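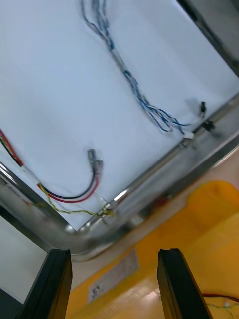 Notebooks > Footing and gait > Entries

23 November 2024

Arena footing, sliding stop section. Follow-up to the May entry.

Re-ran the drag and shear series on the Tarkulstead sand blend after the top-up. Base not touched. Depth gauge readings along the center line are more even than in May, but the short end by the gate is still shallow. Suspect the drag is lifting too early on the turn. Operator to hold the tines down through the last pass and we measure again.

Shear box: 18 runs, two moisture settings. Normal load 615 N on all of them. The drier setting gave the lower peak, as expected, with a long flat tail after it. The damper setting gave a sharp peak and then dropped off in steps. The steps are what the riders describe as the hind end "catching" partway through a slide. Did not see this with the old Pikesier blend at the same moisture, so grain shape is the first thing to look at. Sieve results alone will not settle it. The two blends sieve almost the same.

Run 7 thrown out. Box was not level. Repeated at the end of the series and numbered 7b in the sheet.

Slide plates: measured the two pairs on loan. Both are worn on the outside branch of the right hind. Wear is enough to change contact width, so do not pool these with the new plates. Tagged the bags. 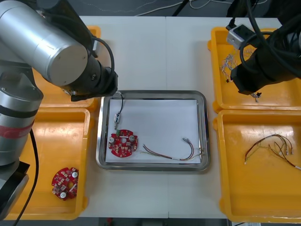 Stride sensors: the Heydari units on the hind cannons logged cleanly at the lope and dropped samples in the stop. Longest gap was 142 ms, left hind. That is too long to interpolate across if we want onset of slide. Options are a lower sample rate or logging to the unit and skipping the radio link. Prefer the second. Strap position also matters. With the strap one hole looser the trace picks up a second bump at each footfall, and it is the unit moving, not the leg.

Spins not analyzed. The rotation channel saturates early and I have not found the range setting in the manual.

Moisture probe reads high within 30 cm of the rail. Keep all points inside that line. May data near the rail should be flagged in the sheet and left out of the plot.

To do:
- regrade gate end, remeasure depth
- grain shape on both blends, same splitter
- local logging on all four sensor units
- ask Junalport for the range setting
- return loan plates after photos of the wear

Sand samples are in the lower bin, labeled by station. Lids on, please. The moisture numbers are useless if they dry out.

Footing notebook, shared copy. Corrections to the bench inbox. Back to top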